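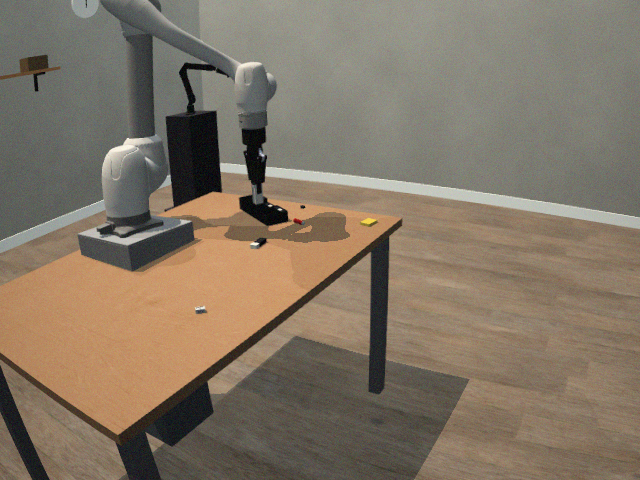
Review: Feluvora classroom arm simulator, one school year of use

Our after-school robotics club has 2 real arms and far more students than that, so last July I went looking for a simulator the rest of the group could work in. We settled on Feluvora. I had also tried the trial version of Flirano, which looked good but would not run on our older laptops.

Feluvora installed on all of our machines without help from the district office. The download is large, and on the school connection it took most of an afternoon. After that it runs offline, and I would not buy a classroom program that didn't. The first launch is slow. Later ones are fine.

The license is a one-time purchase for up to 70 student accounts. You make a class list, hand out passwords, and every student gets a folder. Runs are saved automatically up to a limit of 2000 for the whole class. We hit that limit in the spring and I had to delete old ones by hand, one folder at a time. There should be a button for this.

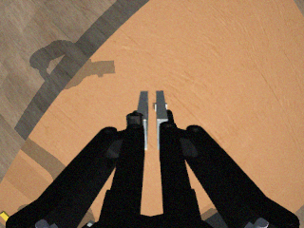 Our main project was a tabletop sorting task for the Ezzat student challenge. Teams write a short program that picks up small items and puts them where they belong. Most of the early mistakes were in the approach, with the arm coming down at the wrong spot or turned the wrong way. The gripper view helped a lot with that. With the two flat gray pads open and facing each other over the bare tabletop, a student can judge the gap between them and where it points before sending the next command. The arm's shadow shows up in this view too, and newer students sometimes took it for part of the table.

Programming is done in blocks or in Python, and you can switch a project from blocks to Python but not back again. Two of our teams lost some work that way. The warning message is there, but it is small and easy to click through.

Grasping is the weak part. Small items slip more often than they do with our real arms, and there is a friction setting that the manual covers in a single line. We left it at the default and told students to close the gripper slowly. Collisions are handled well – if the arm touches the table the run stops and the log tells you which joint was moving.

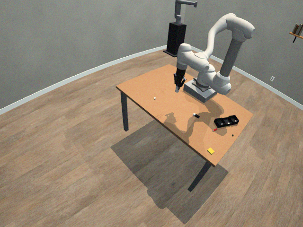

Can a beginner use it without a teacher standing by?
After 3 sessions, most of ours could. The first two need an adult in the room who has done the tutorial, mainly to explain coordinates.

The lesson packs are sold separately under the Furkico name. We bought the starter pack. The worksheets are clear, the answer key has a few errors, and the last unit assumes a version of the menu that has since changed. I would skip the pack if you already have your own lessons.

Support answered both of my emails, one the same day and one after a long wait.

I would buy Feluvora again for a club our size. If you already have enough arms to go around, the grasping problem makes it harder to recommend. We are renewing nothing, as there is nothing to renew, and the sorting task stays on the schedule for next year's group.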